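Brenley Hand-Held Gripper Kit, Two-Finger, Wrist Camera Mount

Sold by Dallia Workshop Supply. Unassembled kit. Camera and batteries are not included.

Overview

The Brenley is a hand-held parallel gripper for people building a data collection tool or a test end effector at home or in a shared workshop. The body, finger brackets and camera shelf come as printed parts. Hardware is bagged by assembly step. The same finger mounts fit the Dindia bench arm, so a pair of pads can be set up by hand and moved over later without changing the screw pattern.

Assembly takes about 2 hours with a hex driver set and a small soldering iron. The iron is needed only if you order the body without inserts installed.

Fingers and pads

Each finger is a block with a flat rectangular pad face. Two screws through the top hold it to the bracket. The fingers ship as a left and right pair and should be replaced as a pair, as wear on one side shifts the closing point. Fit both fingers with the screws loose, close the gripper on a flat gauge or a steel rule, then tighten the screw nearest the bracket first.

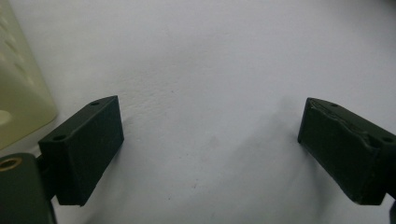

Checking pad alignment

Open the gripper and hold it over a plain, light-colored board. With the jaws apart, the dark pads read clearly against the surface and any difference in height or angle is easy to judge in the camera view. Check the top surfaces at the same time. A raised seam or a creased layer on one finger does not affect grip force, but it can snag on cloth and thin film. Trim it with a sharp blade or swap the pair.

Brass inserts

Threaded inserts are the heat-set type. Set them flush or slightly below the surface – a proud insert will tilt whatever is bolted to it. Let the part cool fully before running a screw in.

Specifications

Kit weight, packed: 139 g
Screws supplied: 14, plus spares
Finger color: dark green-black
Drive: manual trigger with return spring
Recommended inspection interval: every 1,000 cycles
Tools required: hex drivers, steel rule, soldering iron (see Overview)

Options

Body with inserts installed
Spare finger pair
Chowdhury soft pad covers, pair
Dindia arm adapter plate

Ordering notes

Orders placed by noon on Thursday ship the same week. Printed parts may show light layer lines. Files for the finger brackets are included with every kit and may be modified for personal or workshop use – resale of printed parts requires a license from Brenley.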